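Subject: Re: [clay-list] weeping mugs and absorption numbers

> I switched to the Brasum buff body in April after my old clay was
> discontinued. The bag says cone 6. I fire to cone 6 by the sitter
> and everything looks fine out of the kiln, but two customers have
> told me their mugs leave a damp ring on the table. There are no
> cracks that I can find. The glaze is a plain white liner that I've
> used for years. Is it the clay or is it me? Also, can I reglaze
> and refire what I have left?

I had the same trouble with a different buff body, so I'll answer what I can.

A damp ring with no crack usually means the clay underneath is still porous and the liner has pinholes or fine crazing. Water gets through the glaze, moves down the wall and comes out at the foot where there's no glaze to stop it. It can take an hour or more to show. Fill a mug with water, stand it on a piece of newspaper and leave it overnight. If the paper wrinkles, don't sell that one.

The words "cone 6" on a bag don't mean the clay is tight at cone 6. Some suppliers put down the top of the range and some put down the middle. Gevano lists absorption for each cone on its data sheets. The Brasum sheet I have gives one number and doesn't say what cone it was measured at. I would ask them.

The sitter is the other thing to check. Mine was shutting off early for most of a year before I put witness cones on all three shelves. The bottom shelf was the worst. I now fire to 1,224 C on the controller with a short hold, and the cones on the bottom shelf go down properly. 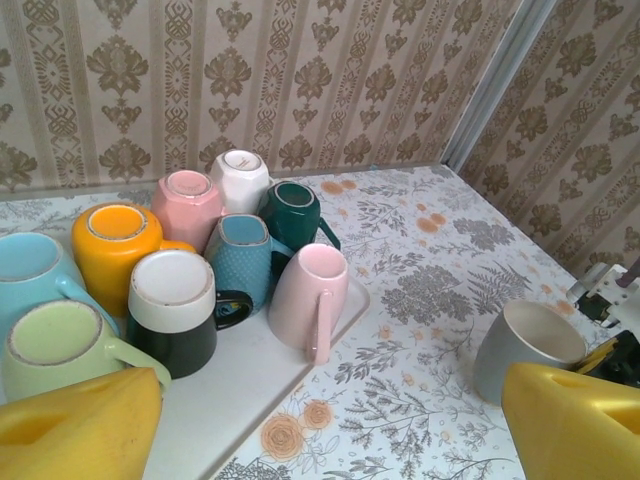
How do I measure absorption at home?

Make a few unglazed bars from the same bag and fire them with your normal load. Weigh them dry, straight from the kiln or a hot oven. Boil them for two hours, let them sit in the water overnight, wipe them with a damp cloth and weigh them again. Take the dry weight from the wet weight, divide by the dry weight and multiply by 100.

My last batch weighed 863 grams dry, all bars together. Use the biggest batch your scale will take, because a cheap kitchen scale is no good on a single small bar. I want functional ware under 2 percent. Plenty of people live with more than that, but they trust their liner more than I trust mine.

As for refiring, you can try it. Dry the pots thoroughly first. Mugs that have been used can hold a lot of water, and I lost a shelf that way. I give them an overnight candle and then 45 minutes at just above boiling before going up. A hotter refire may tighten the clay, but it may also make handles sag or the glaze run. Do one or two before you commit the lot. Adding more glaze on top won't help if the liner is crazed from a poor fit.

If your numbers come out high even with the cones fully down, I'd change clay. Pillay in Tustthorpe will sell a half box if you go to the counter. I don't think they mail them.

For the two customers, I'd offer replacements and take the old ones back. A porous mug in the microwave gets hot at the handle, and that's a bigger worry than a mark on the table. 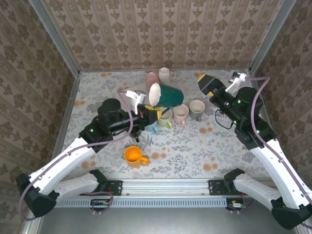
Mugs, with the dark green one on its side.

Comments (3)

Same problem here with the buff. My bars came out at twice what the sheet says. Going back to white stoneware.

Do you boil the bars with the lid on? Mine went dry once.

Lid on, and keep a kettle going to top it up. Stand the bars on a rack so they don't sit on the bottom of the pan.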